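About Prullum

We take old desktop computers apart, and then we put them back together so someone can use them again.

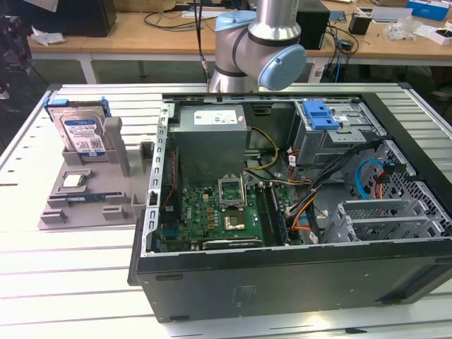

Prullum started with one bench, one screwdriver set and a stack of office towers that were headed for the scrap pile. Most of them needed very little. A memory stick, a good cleaning, a hard drive that didn't click. We got the first 11 running in a borrowed storeroom on Barta Street and were completely hooked! We've since moved to a proper workshop in Lemton, with better light and a lot more shelves, and 433 rebuilt computers have gone out the door.

We love the inside of a desktop tower. You lay it on its side, take off the panel and there it all is — the power supply in its corner, the board, the memory, the drives, and more cable than you'd think one box could need. Once you know what each part does, the whole thing stops being mysterious. We've watched that happen with teenagers and with retired bookkeepers, and it's still our favorite part of the job.

What we do

Repairs and rebuilds. Bring us a desktop of any age. We'll open it up, tell you what it needs and give you a price before we touch anything.

Part swaps. Processors, memory, hard drives, optical drives, power supplies. We keep tested used parts on hand, sorted and labeled, and we're happy to sell you a single stick of RAM (we've all needed just one).

Bench classes. Our Simerau course is a beginner class where you strip a working tower down to the bare case and build it back up. You'll learn how to open a CPU socket without bending anything, how to seat memory, and where all those yellow wires go. Classes are small and the next one starts in March.

Donating a computer

Yes, please! Towers with missing drives or no processor are fine too, as the case and the board are often still useful. If you have more than 20 machines, get in touch first so we can clear some floor space. Drives that come in with a donation are wiped before they go on the parts shelf.

The workshop is open to visitors, and you're welcome to come in and watch a rebuild. Ask us about heat sinks if you have an hour.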